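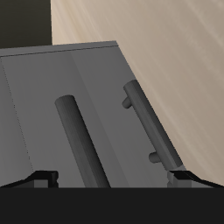 토타룸(Totarum) 탁상형 스트링 머신
테니스·배드민턴·스쿼시 겸용, 추(드롭 웨이트) 방식
제조: 드리텍스(Dritex)
판매: 훌룸(Hullum) 라켓 용품점

판매가 1,563유로 (부가세 포함, 배송비 별도)
스탠드 포함 세트 1,966유로
재고 있음

제품 소개 | 구성품 | 사양 | 사용 안내 | 배송과 반품 | 구매 후기

제품 소개

라켓 줄을 직접 매어 보고 싶다는 분들이 저희 가게에 참 많이 찾아오십니다. 처음에는 대개 조심스럽게 물어보세요. 손재주가 없는데 괜찮을까요, 비싼 라켓을 망가뜨리면 어떡하지요, 하고요. 그 마음을 저도 잘 압니다. 저도 첫 라켓을 맬 때는 저녁 먹고 시작해서 자정이 넘어서야 마지막 매듭을 묶었고, 다음 날 코트에 들고 나가면서도 언제 줄이 풀릴까 싶어 서브를 반만 넣었거든요. 그런데 그날의 기분이란! 내가 맨 줄에 공이 맞는 소리는 가게에서 맡긴 라켓과는 어딘가 달랐습니다. (물론 장력이 좀 들쭉날쭉해서 그랬을 수도 있습니다만, 그때는 그저 좋았습니다.)

토타룸은 그런 분들께 제가 가장 먼저 보여 드리는 기계입니다. 전기를 쓰지 않는 추 방식이라 원리가 단순하고, 탁자 위에 올려놓고 쓸 수 있어서 방 하나를 통째로 비울 필요가 없습니다. 줄을 물림쇠에 걸고 막대를 천천히 내려 수평이 되게 맞추면, 눈금에 맞춰 둔 장력이 걸립니다. 막대가 수평에 못 미치거나 지나치면 라쳇을 조금 풀고 다시 내리시면 되고요. 몇 번만 해 보면 손이 먼저 알아서 움직입니다.

빠른 기계는 아닙니다. 대회장에서 줄 서서 기다리는 선수들의 라켓을 연달아 매야 하는 분이라면 전동식을 보시는 편이 낫고, 저희도 그렇게 말씀드립니다. 토타룸은 자기 라켓과 가족 라켓, 거기에 동호회 친구들 라켓까지 돌봐 주시는 분께 어울립니다. 라디오를 틀어 놓고 차 한 잔 곁에 두고(기계에서 조금 떨어진 곳에 두세요) 천천히 매는 시간을 좋아하실 분이라면 오래도록 즐겁게 쓰실 겁니다.

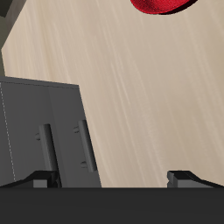
콘체타 테스타

고정대와 클램프

라켓을 잡아 주는 고정대는 여섯 군데를 받치는 구조입니다. 라켓 머리와 목 쪽을 먼저 고정하고 나머지 네 팔을 프레임에 살짝 닿을 때까지만 조여 주세요. 처음 하시는 분들이 가장 많이 하시는 실수가 이 팔을 너무 꽉 조이는 것입니다. 불안한 마음에 자꾸 한 바퀴를 더 돌리게 되는데, 세로줄을 매는 동안 프레임은 조금씩 모양이 변하려고 하고 고정대는 그걸 받아 주기만 하면 됩니다. 손끝으로 돌려서 멈추는 곳, 거기까지입니다.

클램프는 비엘레츠카(Bielecka) 제품이 들어갑니다. 작년까지 나온 토타룸에는 떠 있는 방식의 플로팅 클램프가 들어 있었는데, 지금 판매하는 것은 레일에 붙은 고정식 2개가 기본입니다. 줄을 당긴 다음 클램프로 물고 막대를 올릴 때 뒤로 밀리는 양이 확실히 줄었고, 저는 이 변화 하나만으로도 새 모델을 반갑게 맞았습니다. 이빨 사이 간격은 옆에 달린 나사로 조절합니다. 배드민턴 줄처럼 가는 줄에서 테니스 줄로 넘어가실 때는 꼭 다시 맞춰 주셔야 하고요, 줄에 눌린 자국이 남는다면 너무 좁은 것이고 줄이 스르르 밀린다면 너무 넓은 것입니다.

구성품

토타룸 본체와 회전 고정대
드롭 웨이트 막대와 추
비엘레츠카 고정식 클램프 2개
스타팅 클램프
송곳(끝이 굽은 것과 곧은 것)
줄 커터와 롱노즈 플라이어
배드민턴 라켓용 어댑터
육각 렌치
설명서(영어, 헝가리어, 이탈리아어) 및 훌룸에서 만든 한국어 안내문

한국어 안내문은 저희가 직접 쓴 것입니다. 드리텍스 설명서는 그림이 작고 순서가 좀 건너뛰는 데가 있어서, 가게에서 수업할 때 쓰던 종이를 다듬어 함께 넣어 드립니다. 오타를 발견하시면 꼭 알려 주세요. 지난번에 어느 손님께서 가로줄 설명에 세로줄이라고 적힌 곳을 찾아 주셔서 고쳤습니다.

사양

방식: 드롭 웨이트(라쳇식 물림쇠)
고정 방식: 6점 지지, 360도 회전
클램프: 고정식
용도: 테니스, 배드민턴, 스쿼시, 라켓볼
전원: 필요 없음
추 무게: 868 g
설치: 탁상형, 전용 스탠드 별매 또는 세트 구매
색상: 한 가지

놓을 자리

탁자는 튼튼하고 흔들리지 않는 것이면 됩니다. 막대가 위아래로 움직이고 고정대가 한 바퀴 돌아야 하니 사방에 팔 하나 들어갈 만큼은 여유를 두세요. 그리고 기계가 수평이어야 합니다. 추 방식은 중력을 그대로 쓰기 때문에 받침이 기울어 있으면 막대의 수평을 눈으로 가늠하기가 어려워집니다. 작은 수평계를 하나 올려 보시고, 기울었다면 바닥의 고무발을 돌려 맞추시면 됩니다.

허리가 좋지 않으신 분께는 스탠드 세트를 권해 드려요. 식탁은 밥 먹기에 좋은 높이로 만든 것이라 줄을 매기에는 좀 낮습니다. 저도 처음 몇 해는 식탁에서 버텼는데, 스탠드로 바꾸고 나서는 왜 진작 안 바꿨나 싶었습니다.

처음 매실 때

첫 줄은 부드러운 멀티필라멘트나 합성 거트로 시작해 보세요. 폴리 줄은 뻣뻣해서 매듭 짓기도 어렵고, 구멍에 넣다가 손끝이 아파서 금세 정이 떨어집니다. 라켓도 가장 아끼는 것 말고 집에 한두 자루쯤 있을 법한 옛날 라켓을 꺼내 오시고요.

줄을 자르기 전에 원래 줄이 어느 구멍에서 시작해서 어디에서 끝났는지 적어 두시면 큰 도움이 됩니다. 라켓마다 건너뛰는 구멍이 다르고, 매듭을 짓는 구멍도 다릅니다. 휴대전화로 앞뒤를 찍어 두시는 것도 좋습니다. 낡은 줄을 자르실 때는 한가운데에서 시작해 가로와 세로를 번갈아 가며 바깥쪽으로 잘라 나가시면 됩니다.

세로줄은 가운데에서 양쪽으로 번갈아 매고, 한쪽이 다른 쪽보다 너무 앞서가지 않게 해 주세요. 가로줄은 위에서 아래로, 한 줄은 위로 한 줄은 밑으로 엮어 내려갑니다. 엮다가 한 칸을 틀리는 일은 누구에게나 있습니다. 당기기 전에 한 번 손으로 훑어보는 습관을 들이시면, 다 매고 나서 한숨 쉬며 처음으로 돌아가는 일이 훨씬 줄어듭니다.

관리

물림쇠와 클램프 이빨에는 줄에서 나온 가루와 코팅이 조금씩 낍니다. 라켓 몇 자루를 매고 나면 알코올을 묻힌 헌 칫솔로 살살 닦아 주세요. 레일은 마른 천으로 닦고, 기름은 치지 마세요. 기름이 줄에 묻으면 클램프가 미끄러지고, 그때부터는 무엇이 잘못됐는지 찾느라 하루를 다 씁니다. 쓰지 않으실 때는 추를 막대에서 빼서 따로 두시면 됩니다. 어린아이가 있는 집이라면 더욱이요.

배송과 반품

결제를 마치신 주문은 순서대로 포장해 보내 드립니다. 본체와 추는 따로따로 감싸서 한 상자에 넣고, 스탠드는 다른 상자로 갑니다. 두 상자가 같은 날 도착하지 않는 경우가 가끔 있으니 하나만 왔다고 놀라지 마시고 하루 이틀만 기다려 주세요. 그래도 소식이 없으면 저희에게 연락 주시면 찾아보겠습니다.

개봉만 하신 제품은 받으신 날부터 14일 안에 돌려보내실 수 있고, 돌려보내시는 운송비는 손님 부담입니다. 상자와 스티로폼은 그때까지 버리지 말아 주세요. 무거운 물건이라 원래 포장이 아니면 가는 길에 상하기 쉽습니다. 본체 보증 기간은 구입일부터 5년이며, 클램프 이빨과 고무발 같은 소모품은 보증에 들어가지 않습니다. 부품은 낱개로도 판매합니다.

가게에서 하는 수업

토타룸을 사신 분은 훌룸 가게에서 여는 줄 매기 기초 수업에 한 번 무료로 오실 수 있습니다. 다음 수업은 4월에 열고, 칼만 라카토시 선생님이 맡아 주십니다. 본인 라켓과 줄을 가져오시고 기계는 가게 것을 쓰시면 됩니다. 자리가 넉넉하지 않으니 주문하실 때 메모란에 '수업'이라고만 적어 주시면 저희가 먼저 연락드리겠습니다.

구매 후기

바바툰데 알리유
별 다섯 개
배드민턴 라켓 때문에 샀습니다. 줄이 워낙 자주 끊어져서 매번 맡기고 찾으러 가는 게 일이었거든요. 첫 라켓은 세 시간 가까이 걸렸고 지금은 한 시간 조금 넘습니다. 어댑터 끼우는 방향을 거꾸로 해서 한참 헤맸는데 전화로 친절하게 알려 주셨어요.

푼밀라요 사니
별 네 개
기계는 튼튼하고 마음에 듭니다. 별 하나를 뺀 건 공구 때문이에요. 들어 있는 플라이어가 손에 좀 작고 손잡이가 미끄러워서 집에 있던 것을 씁니다. 송곳은 좋습니다.

└ 훌룸 답변
사니 님, 좋은 말씀 고맙습니다. 플라이어는 같은 말씀을 하신 분이 더 계셔서 드리텍스에 전해 두었습니다. 손잡이가 더 긴 것을 가게에서 따로 팔고 있으니 들르실 일이 있으면 한번 쥐어 보세요.

티틸라요 아데비시
별 다섯 개
남편과 둘이 테니스를 치는데 서로 좋아하는 장력이 달라서 늘 맡길 때마다 헷갈렸습니다. 이제는 제 마음대로 조금씩 바꿔 가며 매 보는 재미가 있네요. 스탠드 세트로 사길 잘했습니다.

자주 물으시는 것

장력 단위는 무엇인가요?
막대에 파운드와 킬로그램 눈금이 나란히 새겨져 있습니다.

예전 토타룸의 플로팅 클램프 모델에 고정식 클램프를 달 수 있나요?
받침판에 레일이 없어서 달 수 없습니다. 저희도 아쉽게 생각합니다.

전동 헤드로 바꿀 수 있나요?
드리텍스에서 나오는 전용 헤드는 아직 없습니다. 다른 회사 제품을 붙여 쓰시면 보증을 받으실 수 없으니 먼저 문의해 주세요.

줄도 함께 주문할 수 있나요?
네, 릴 단위와 한 자루 분량 모두 있습니다. 기계와 같이 주문하시면 본체 상자에 넣어 보내 드립니다.

가격과 구성은 2018년 1월 2일 기준입니다.

함께 보시는 상품
토타룸 전용 스탠드
비엘레츠카 클램프 교체용 이빨
토타룸 덮개
장력 확인용 저울

장바구니에 담기 | 관심 상품 | 문의하기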